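I'd been meaning to write up the Plultum simulator kit since November, and then life happened, so now it's May 14, 2022 and I've had far more time with it than any reviewer needs (lucky you!). I paid $89 for the home license, and it took me 17 evenings to feel like I knew my way around.
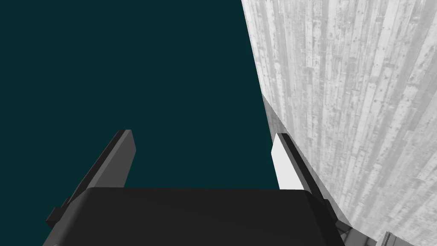

Plultum sells itself as a way to practice gripper work before you spend real money on hardware, and for a hobbyist like me that's a lovely idea. The wrist view is where I spend nearly all my time. You look out over the palm between two parallel fingers, and the shading helps more than I expected, with one finger nearly white on its inner face and the other dark, so I can tell left from right even when I'm tired. I do wish the manual explained the lighting settings somewhere before page 84!

The sample rooms are plain but pleasant, and I've grown fond of the weathered gray plank floor. My old laptop runs it all without complaint, though the fan does get going. 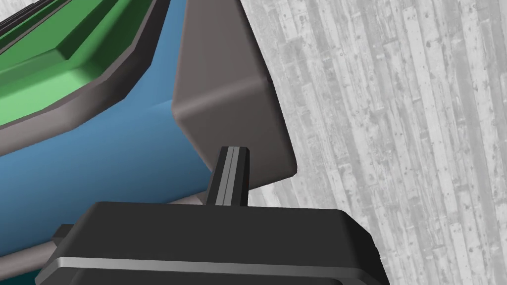 Keabetswe Chauke wrote to me that the home license is fine for learning, but that anyone planning to share their setups should look at the Fourie add-on first, as the export tools in the basic kit are pretty thin. I haven't tried it yet, and I'd love to hear from anyone who has.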